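Ticket 2416: Ablageschrank Büro Clusby, linke Tür schließt nicht bündig
Status: in Bearbeitung
Priorität: niedrig
Gemeldet von: Ludivine Jacquet
Bearbeitung: Romain Texier
Kategorie: Mobiliar / Beschläge

Meldung (L. Jacquet)
Linke Tür des halbhohen Schranks an der Glaswand springt nach dem Zudrücken wieder auf. Spalt oben etwa fingerbreit, unten weniger. Tritt seit dem Umräumen im November auf. Im Schrank liegen die Unterlagen Flollen, die Tür soll daher zu bleiben. Bitte prüfen, ob Scharnier oder Schnapper getauscht werden muss.

09:10 R. Texier
Rückfrage an Meldende: Tritt der Fehler auch bei leerem Fachboden auf? Wurde der Fachboden beim Umräumen versetzt?

09:35 L. Jacquet
Boden wurde eine Lochreihe tiefer gesetzt, von Corentin. Mit leerem Boden nicht probiert.

10:20 R. Texier, Prüfung vor Ort
1. Sichtprüfung Scharniere oben und unten: beide fest am Korpus, keine ausgerissene Schraube, Topf sitzt plan.
2. Tür ohne Ordner im Fach geschlossen: Schnapper rastet ein, Tür bleibt zu. Dreimal wiederholt, gleiches Ergebnis.
3. Archivbox wieder eingelegt, vordere Kante bündig mit dem Fachboden: Tür springt auf.
4. Archivbox nach hinten geschoben: Tür bleibt zu, Restspalt oben 4 mm.
Zwischenbefund: zwei getrennte Ursachen. Aufspringen durch die Box, Restspalt durch die Einstellung des oberen Scharniers.

10:45 R. Texier
Oberes Scharnier: Tiefenverstellung eine halbe Umdrehung nach innen. Restspalt nicht mehr messbar. Unteres Scharnier unverändert. Seitenverstellung nicht angefasst, Fugenbild zur Nachbartür ist in Ordnung.

11:05 C. Sabatier
Zur Info: Der Fachboden sitzt vorne nicht ganz auf den Trägern auf, wenn er eine Reihe tiefer hängt. Ich hatte zwei Träger aus der Restkiste Skinico genommen, die sind evtl. eine andere Ausführung.

11:20 R. Texier
Bestätigt. Vordere Träger haben kein Auflageblech, Boden neigt sich minimal nach vorn. Erklärt, warum die Box mit der Zeit zur Tür wandert. Passende Träger im Lager nicht vorhanden, Bestellung ausgelöst. Bis zur Lieferung: Box flach und hinten links ablegen, unteres Fach frei lassen. Belastung des Fachbodens bitte auf die eine Box begrenzen.

13:40 N. Arnaud
Nebenpunkt: Auf der Schrankplatte liegt noch die blaue Mappe in Folie, sie liegt nah an der Vorderkante. Gehört die zu Flollen oder zu Iyengar? Außerdem läuft hinten auf der Platte ein Kabel, bitte beim Wegräumen nicht daran ziehen.

13:55 Y. Fang
Iyengar. Kann vorerst liegen bleiben, ich hole sie ab. Am Etikett bitte nichts ändern.

14:30 R. Texier
Türanschlag beidseitig frei, geöffnete Tür lässt sich ohne Kontakt zur Glaswand bewegen. Kabel unverändert belassen.

Offene Punkte
- Träger vorne tauschen (Lieferung abwarten), danach Boden mit Wasserwaage prüfen
- Schließprobe mit Box an der Vorderkante wiederholen
- Mappe Iyengar: Abholung durch Y. Fang
- Ticket erst nach zweiter Schließprobe schließen

Anhänge (3)
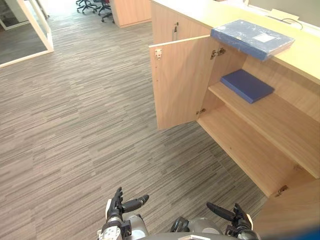
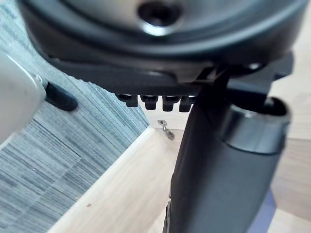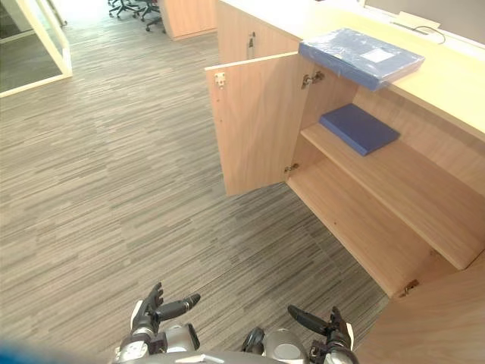 Erste und dritte Aufnahme: Schrank mit geöffneter linker Tür, Box auf dem Fachboden, Mappe in Folie auf der Platte.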